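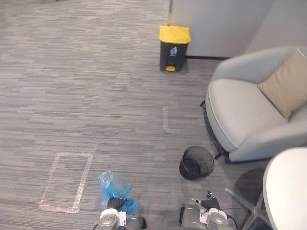

Carpet tiles are easier to look after than wall-to-wall carpet, provided you deal with spills the same day and don't soak them. I have kept them in a workroom and a hallway for years, and most of the damage I have seen came from too much water and too much scrubbing. Streaky grays hide lint and pencil shavings well, so vacuum by the calendar and don't wait until the floor looks dirty. Crumbs gather fastest near a trash bin, and one with a lid and a pedal, like the yellow-topped one standing by the wall, should be pulled out every week so you can vacuum behind it.

Home Hints Floors Kitchen Laundry Workshop Search

Spills

Blot with a white cloth, working from the outside in. Mix a teaspoon of clear dish soap into two cups of lukewarm water, dab it on, then dab with plain water and blot again. Put a folded towel on the spot with something heavy on top and leave it overnight. For coffee with milk in it, you may have to do the whole thing twice.

Skip the colored sponges. I used a green one on a pale tile in January and had to replace the tile.

Swapping a tile

Slide a putty knife under one corner and lift slowly. Scrape off any old adhesive before the new tile goes down. Check the arrow on the back so the pile runs the same way as its neighbors. A new tile will look brighter for a few months, so take one from under a cabinet and put the new one there.

Keep spares flat in a closet. Stood on edge, they curl. 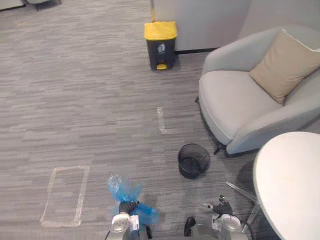

Yellow lid, yellow pedal: wipe both when you do the floor.

Dents

Lay a damp cloth over the dent and hold a warm iron just above it for a few seconds, then lift the pile with a spoon. Test a spare tile first. Some backings do not like heat.

Edges

Vacuum along the baseboard with the crevice tool before you do the open floor. If a tile edge is fraying, trim the loose thread with sharp scissors. Do not pull it.

Comments (3)

Purificación Marín
Does the iron trick work on loop pile? Mine are loop and I'm afraid of flattening them.

Severino Sepúlveda
It worked on my loop tiles, low heat. Keep the iron off the cloth.

kiltside_70
Paid 279 for a box of spares and stood them on edge in the garage. Wish I'd read this first.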